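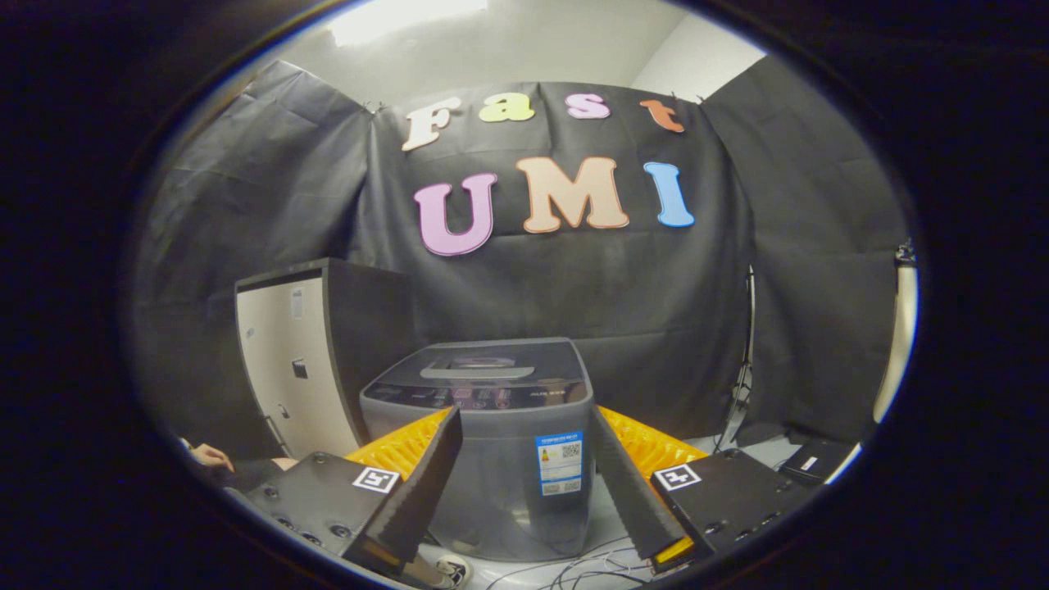 Washer corner, gray top-loader in place against the black curtain.

December 24, 2025
Gratance workshop, laundry corner

Spent the morning on the washer. It is the gray top-loader that came over from Gorton in July and sat in the back hall until last week. It now stands in front of the black curtain, next to the cream cabinet with the black top. Power is on and the panel lights come up red as they should. I have left the energy label on the front. Esben wants the model details copied into the equipment list first, and peeling those labels leaves glue that takes longer to get off than the label did.

Leveling. Floor slopes toward the drain, more than I thought. Put the long level across the top, front to back and then side to side, and turned the front feet until the bubble sat in the middle. Back feet don't adjust on this one, so the rear left got a rubber shim, 3 mm. Rocked it by the corners afterward. No movement. Locknuts tightened by hand and then a quarter turn with the wrench.

Hoses. Old inlet hose was stiff and had a flat spot near the tap end, so I threw it out and used the spare from the Blöndal box. New washer in both ends. First try dripped at the tap, slow, a drop every few seconds. Took it off, wiped the thread, seated the washer again, dry after that. Left a paper towel under the joint over lunch and it was still dry when I came back.

Drain hose goes up the wall behind the curtain and hooks over the standpipe. It wants to slide down when the pump kicks in, so it has two zip ties on it now. Better to get a proper bracket. Added to the order.

Test runs, all empty:
Rinse and spin, low water. Fine. Pump a bit loud at the end.
Full wash, cold, high water. Filled in 7 minutes, which is slow. Tap was only half open. My mistake.
Same again with the tap fully open. Better, didn't time it.
Spin alone. Some shake while getting up to speed, then it settles. Shim stayed put.

Lid opens and closes without catching. The handle is a little loose on one side — there is a screw somewhere under the trim but I did not want to pry at it today.

Cabinet. Top is clear enough to fold on. Inside I put the detergent, the spare washers and the shim offcuts. The Flirkelau powder is down to the last scoop, so use the liquid until more comes in.

Foam letters stay on the curtain, in their two rows. If one drops, pin it back through the same hole. The fabric is starting to show where people have used a new spot every time.

Cables on the floor by the machine need to be taped down or moved. They are thin and easy to catch with a foot when carrying a basket. Esben Arnardóttir has the wide tape.

Cost so far is 1,360 for the move and the parts, against a limit of 3,000. Bracket and powder still to come out of that.

Left to do:
Bracket for drain hose
Tape cables
Tighten lid handle
Copy label, then take it off
Run a real load, 10 shop towels to start, and check the level again after

Tap closed and machine off at the wall when I left.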